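Trolik Computer Workshop
Gallery: Inside the Desktop

Home / Workshop / Gallery / Inside the Desktop
Posted 2025-02-06 by Elis Kneath

Trolik takes in used office desktops and sorts them into machines that can go out again and machines that are worth more as parts. Most of the ones we handle are towers. This page covers the inside of a tower and the order we work in, with short notes on each part. It is meant for people starting on the bench in March, and for anyone who has an old desktop at home and wants to know what they are looking at once the side comes off.

The notes follow the order of our tear-down sheet. If you already know the parts, skip to the section on labels and storage at the end. The storage rules changed this winter and the old printed sheet is out of date.

Before opening

Write down the tag number first. The tower used for the trial run of the new sheet is number 1361, and that number goes on every bag and box its parts end up in. Shut the computer down, switch off the supply if it has a switch, pull the power cord, and hold the power button for a few seconds. Clip the wrist strap to bare metal.

Lay the tower on its side with the removable panel facing up. Some panels are held by thumbscrews at the back and others by a latch. If the panel will not slide, look for a padlock loop. Office machines often arrive with the loop still in use and no key.

The open case

With the panel off, look before touching anything. Find the motherboard, the power supply, the drive bays and any expansion cards. Follow each cable with your eyes from one end to the other. Write down anything that is plugged in where you would not expect it, and anything that is missing.

A processor with no heatsink on it should be written down right away. The metal cap is easy to scratch, and the machine must not be powered on in that state. Put "no cooler" in the first box on the sheet. The cooler may be in a separate bag with the same tag number, so check the intake shelf before ordering another.

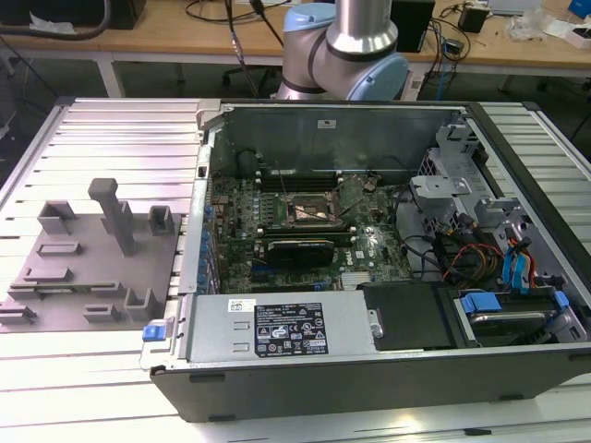 Selorm Agyeman asks whether the cooler has to come off at all if the machine is only going to get a new drive and more memory. In his view it should stay put unless the temperatures are bad, and every cooler that comes off is one more chance to bend something or run out of paste on a busy day.

That is a fair point, and the sheet has been changed. The cooler now stays on for machines marked "upgrade only." It comes off for full tear-downs, for processor swaps, and for any machine that fails the half-hour load test. Old paste is wiped off with a lint-free cloth and Caranex board cleaner. Keep the liquid on the cloth and away from the socket.

Processor and socket

The socket is near the upper middle of the board on the tower shown. Leave the lever closed unless the processor is being removed. When it is removed, hold it by the edges and put it straight into a plastic clamshell. Do not set it on the table, even for a minute. Loose processors have gone through the gaps in a slatted table before.

Memory

Open the clips at the end of the slot and lift the module straight up. Some slots have a clip at one end only. Read the size and speed from the sticker and copy both to the sheet. Matching modules go in one bag. Odd ones go in the mixed tray, sorted by type.

The slots themselves need a quick look with a flashlight. Dust in a slot is a common cause of a machine that turns on but shows nothing on the screen. Use the hand blower. Canned air is fine too if the can is kept upright.

Graphics card

Many office desktops have no separate card. When there is one, take out the screw or open the retention clip at the rear wall, then press the small catch at the end of the slot before pulling. The catch is hidden under the card on many boards, and a lot of them get broken. Use a plastic stick if your finger does not fit.

Cards are tested in the test machine before they are shelved. A card with a noisy fan is marked "fan" and kept. A card that shows colored blocks or stripes on the screen goes to recycling.

Motherboard

The board usually stays in the case. We only pull it if the case is damaged, if there is a bad component on the board, or if the board is being sold as a spare. Check the capacitors for swollen tops. Check the small battery and replace it if it reads under 2.8 volts.

The silver finned part near the edge of some boards is the chipset heatsink. New people sometimes mistake it for the processor cooler. It is much smaller and we leave it where it is.

A maker's logo printed on the board is worth noting on the sheet. Boards from the big office brands often have their own front-panel connector and their own mounting layout, so they may not fit in a standard case. Keep the board, the case and the front-panel cable together.

Drive cage and drives

The hard drive comes out early in a tear-down. Colored plastic tabs on a drive or its bay are generally the parts you squeeze or pull. If a tab does not move with light pressure, look for a screw before trying harder.

Every drive gets its own sticker with the tag number of the tower it came from. Drives are wiped in the back room and the wipe report is stapled to the sheet. A drive that cannot finish the wipe is drilled. Do not put an unwiped drive in a drawer for later, and do not plug one in to see what is on it.

Empty cages stay with their case. The brackets look alike from one model to the next and often do not swap.

Cables

Power wires run in bundles, with orange, red, yellow and black being the usual colors. SATA data cables are flat and thin, with a small connector at each end. Pull on the connector and never on the cable. If there is a metal latch on the connector, press it first.

Data cables are cheap, but finding the right length is not quick. We keep them by length in the cable rack, straight ones on the upper hooks and angled ones below. Wind them loosely. A sharp fold can damage the wires inside and the cable will then fail on and off, which takes a long time to trace.

Power supply

Read the label before the supply goes anywhere. Copy the total wattage and the 12-volt figure to the sheet. If the label has a barcode sticker next to it, leave the sticker on.

Each supply goes on the tester. One that fails goes in the metal bin with the lid. We do not open power supplies at Trolik, with or without training. They can hold a charge after being unplugged, and a used replacement costs less than the time.

Fans and dust

Hold the blades still when blowing dust out of a fan. Spinning it with air can wear the bearing. Case fans that rattle are replaced with the Matić fans in the second drawer. They come with two lengths of screw, and the shorter one is right for most of our cases.

Labels and storage

Small parts are kept in clear bags, one kind of part to a bag. Write the tag number on the white strip with a permanent marker. The old system of colored dots has been dropped. Too many dots fell off and we ended up with a drawer of memory that could not be matched to anything.

The parts list is kept in Preneo, under Stock, then Bench. Add the part before it goes on the shelf. The list has more than 4000 entries and the search only works well if the model number is typed without spaces. If you find an entry with no shelf number, check the overflow rack by the door and fill it in.

Screws go in the tray for that tower until the case is closed. Drive screws and case screws have different threads. Forcing the wrong one will strip the hole, and we have several cages where this has been done.

Closing up

Put back anything that was not on the list to be removed. Check that no cable touches a fan. Tug each power connector lightly. Slide the panel on, stand the tower up, and run the start test before putting the sheet in the tray. A tower that is going out as parts gets its panel back on as well, so that the cases can be stacked.

Sheets with missing tag numbers come back to the person who signed them. Blank copies are in the folder under the tester.

Questions about the sheet can be left in the comments or in the notebook at the front desk.

Previous gallery: Keyboards and Mice
Next gallery: Laptop Hinges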